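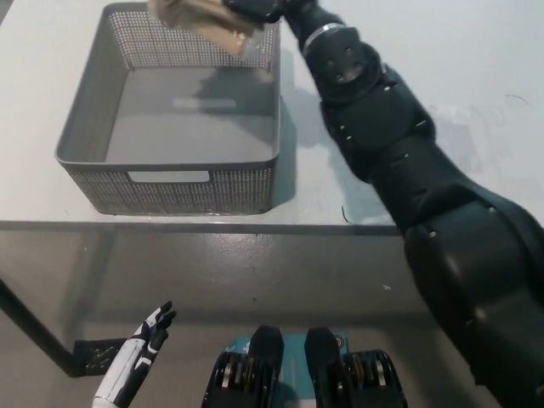 Visit report: Prullier paper mill, July

Arrival and site

The mill stands on the east bank of the Liapis, two miles below the town bridge. The tour began at 9:15 a.m. in the gatehouse and took just under three hours. Ear protection was issued at the door to the machine hall. Photography was allowed in the converting shop only.

Stock preparation

Prullier buys baled softwood pulp and makes none of its own. Bales are broken up in two pulpers, and the stock then passes through screens and a refiner. Our guide gave the freeness target for sack grades but asked us not to publish it. Unbleached pulp is used for the tan bag papers. The water loop was rebuilt two years ago, and fresh water use is now metered at each pulper.

Machine hall

There is one paper machine, with a trimmed width of 248 cm. It was running at 627 meters per minute on a light kraft grade. Drive cabinets on the dryer section are labeled Etel and look newer than the rest. Two web breaks occurred while we were in the hall. The first was cleared in four minutes; we had moved on before the second was.

Converting

Bags are made on three lines from reels slit on site. The oldest line runs at 300 bags per minute and is kept for short orders. Glue is starch-based. Samples are pulled every half hour for a seam test and a drop test.

Access

Bus 6 stops at the gate. Parking is limited, and the lot floods after heavy rain.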